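Gramis Dual-Arm Station: Set-up Guide
Section 6. Work Area and Hand Clearance Rules
Revision Aug 27, 2020. Section owner: Paula Pîrvu

6.1 Scope

This section applies to two-arm stations that run humanoid hands over a shared tabletop. It covers table preparation, cable routing at the wrist, and the clearance check that must be done before a new motion file is released. Mobile use of the base is covered in Section 9. Stations fitted with parallel grippers follow Section 7.

6.2 Before power-on

1. Read the hour counter on the Jeria controller. If it shows more than 4,000 hours since the last joint service, stop and go to Section 12.
2. Confirm that the emergency stop is within reach of the operator's seat. Press it, release it, and check that the status line returns to READY.
3. Check that the work area outline on the tabletop can be read on all sides. Replace worn tape before running.
4. Remove everything inside the outline. Parts and test objects may stay on the table if they are outside the reach of both arms for the motion file being run.
5. Look under the table. Cables must not cross the front of the base or rest against it. Fans, bags and stools go to the side.

NOTE: The reach of the arms is larger than the outline. The outline marks where objects are handled. It is not a safety boundary.

6.3 Wrist cables

1. Seat each wrist connector until the clip closes. Pull lightly on the housing, never on the wires.
2. Leave enough slack for the full wrist range. A cable that is tight at either end of travel will fail at the connector first.
3. Turn the wrist by hand, with power off, through its full range in both directions. Watch the loop on the outer side of the forearm.
4. If spare cable has to be left on the tabletop, coil it and keep the coil out of the path of the elbow.

CAUTION: Do not tie the wrist cable to the fingers or thumb. A tied cable changes the finger load reading and can hide a contact.

6.4 Hand-to-hand clearance check

Run this check after any hand, wrist mount or finger has been replaced, and after every change to the arm calibration. One person operates. A second person may stay in the room but must keep both hands out of reach of the arms.

1. Load the file CLEAR_2 from the Zakum menu.
2. Set speed to 2 percent. Do not raise it during the check.
3. Bring the left hand to its upright hold position, palm facing the right arm.
4. Jog the right hand in from the side, fingers level, until the fingertips are close to the left palm. 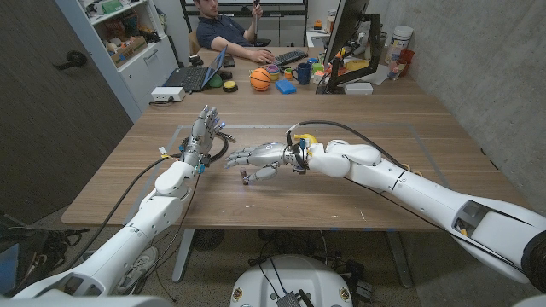

5. Stop the right arm before contact and read the gap on the controller screen. Write the value in the station log together with the initials of the operator.
6. Compare the gap on the screen with a feeler gauge. Engage the motion lock before reaching in.
7. Back the right arm out along the same path. Do not use the HOME command from this position, as the return path is not checked against the other hand.
8. Repeat with the hands exchanged.

If the screen value and the gauge differ by more than the limit in Table 6-B, calibrate both arms again. Correcting only one arm is not accepted under Bainbridge site rules.

6.5 Fault codes

Code 17: Wrist cable not detected. Power down and repeat 6.3, step 1.
Code 91: Hands closer than the set gap. Release the arms with the jog control only. Clear the code after both hands are outside the outline.

WARNING: Do not pull the hands apart while the motors are powered.

6.6 Records

Keep the log sheet for each check until the next joint service. Stations without a complete log may be run in jog mode only.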